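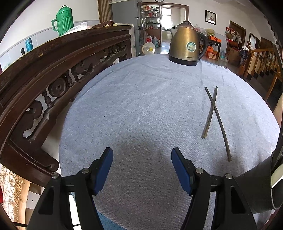 Call for participants: hand-held gripper fault study

Fivside is looking for people in and near Drernusdale to help us track down a fault in our hand-held grippers. The work is paid and you do it in your own home.

What went wrong

In February we had to set aside 410 recordings made with the Nerkon gripper. The fingers were not closing all the way on thin objects such as chopsticks, pens and skewers, but the log showed a full close every time. A robot arm trained on those logs dropped 67 sticks in one afternoon at our Doucet Street shop, and one of them jammed in the wrist joint. The arm kept pushing until a technician hit the stop button. There were no injuries. The arm has been off since then and will stay off until we know where the error starts.

We think the rubber pads shift under side load, but we can't reproduce it reliably on a bench. Tables at home have cloths, uneven tops and odd heights, and most of the bad recordings came from homes.

What you will do

Pick up, cross, separate and put down thin objects on a table you normally use. A session lasts 2 hours with breaks. After each set you check the finger gap with a feeler gauge and write the reading on a paper sheet. If a pad slips or a finger sticks, stop, leave the gripper as it is and call the study line. Please do not tighten any screws yourself.

Who can take part

Adults with full use of at least one hand and a table they can walk up to from two sides. No technical background needed. Everyone in the household has to agree to the recording, as the gripper camera picks up much of the room.

Pay

A flat fee per session, plus a bonus for completing all sessions. Reporting a fault does not reduce your pay.

To apply, use the form on the Fivside participants page and tell us the size and height of your table.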